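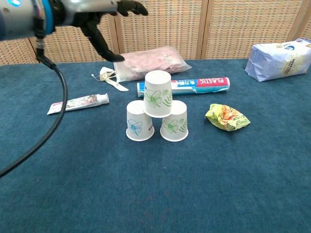

So I finally made it to the open day at the Standholm philosophy school, and I'm still chewing on it! The morning talk was Vasylyna Yatsenko on whether a promise to yourself can bind you (she says yes, I'm at maybe). She gave us 3 pages of notes and got through half of one, because a man up front kept asking what she meant by "self."

After lunch I picked Stepan Kovalchuk's reading group over the library tour. Five of us spent an hour on a single paragraph about blame, and I changed my mind twice. Is forgiving someone the same as excusing them? I'd always lumped the two together.

Coffee was weak, the stairs are steep, and parking on the hill fills up by nine. The evening course starts after the summer and costs $210. I've put my name down.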